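Norbert Michalík on Vodex, the chat app that waits
April 30, 2020 | By the Werkance staff
Print | E-mail | 381 shares

Norbert Michalík gets excited about voice messages, and it's catching! His new app Vodex holds your chats until you ask for them. "I had 40 group alerts before breakfast," he says. "I wanted them in one go."
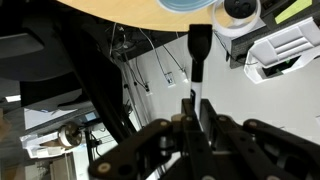

What's coming in June

Group calls, for a start, and a tablet version (I can't wait for that one).
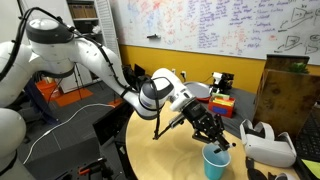

Page last updated: April 30, 3 comments

"We're 2 people at Grutden," he says, "so be patient, but keep writing to us!"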